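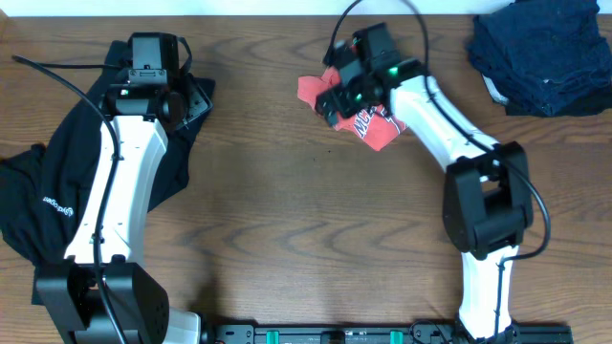 **Do dark T-shirts need their own pile before folding?**

Sort them out first if you have more than a few. Black and navy look alike under a lamp, and it's easier to tell them apart on a bare table than in a basket.

## Setting up

1. Clear a table wide enough to lay one shirt flat with the sleeves out.
2. Drop each shirt loosely by color. Don't smooth anything yet.
3. Keep reds and oranges away from the side you fold on.

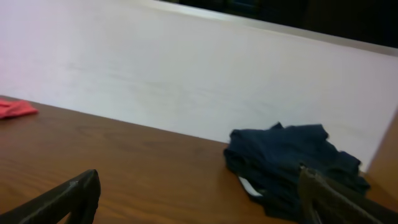
Wanda Pawlak wrote in to say she sorts by drawer instead, and that color only matters to her on wash day. That works too if each person has a drawer.

## Folding

1. Turn the shirt right side out. Check the collar for the care tag.
2. Lay it face down and pull the hem straight.
3. Fold each side in to the middle, sleeves back.

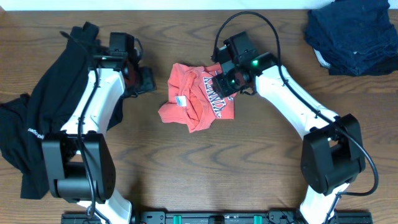
4. Bring the hem up to the collar, then fold once more.
5. Stack with the folded edge toward you.

Shirts with large printing go on top of the stack.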